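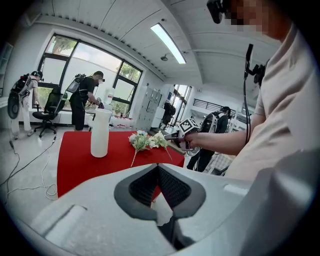 Every November the people of Duvside walk to the old cement works and read aloud the names of the workers who died in the strike. I walked with them again this time, and I came home with a question that I want to put to my comrades in the open. Do we still know what we are remembering?

I do not ask it to offend. My own uncle is on the list. When I was a child, my mother read his name from a small paper, and after the reading the people stayed in the yard until dark to talk about wages, about rents, about who had been fired that month. The reading took a few minutes. The talking was the reason to come.

Last November it was the reverse. There were speeches for almost 2 hours, most of them by persons who are candidates for something. Then the loudspeaker was switched off and everybody went to the buses. A young woman near me, who works in the Jellex warehouse, wanted to tell about the new night shifts. She had prepared her words. She was told that the program was full.

I find this very sad, and also a political mistake. The Jellex warehouse has 500 workers, and 178 of them have signed the demand for a fixed schedule. This is the largest demand made in our district since the cement works closed. It deserved five minutes beside the names of people who died for an eight-hour day.

Custódio Mendes, who leads our association, has answered me that a memorial must stay above daily disputes. He says that if we open the microphone to every dispute, the families of the dead will stop coming. I respect him, and I know how much he did to save the yard when Frade wanted to build apartments on it. But I cannot agree. The strike was itself a daily dispute. It started with a broken pump and two men who were sent home without pay. It became holy only afterward, when it was no more dangerous to anyone.

There is also the matter of the money. The association received 200 euros from the Kuson foundation for printing, and in the new booklet the word "strike" appears on the cover and then almost never again. Inside we read about "the events" and "the difficult period." I do not say that somebody ordered this. Perhaps the author only wanted to be polite. Still, a person of twenty who opens that booklet will believe that our dead were victims of bad weather.

My proposal is simple. Read the names first, all of them, slowly. After that, give the microphone to the workers of today, and let the candidates speak last or stay silent – they have other days for it. And print the leaflet of the strikers again, complete, with its spelling errors.

I will bring this to the next assembly, and I ask the members who agree with me to come and vote.

January 3, 2022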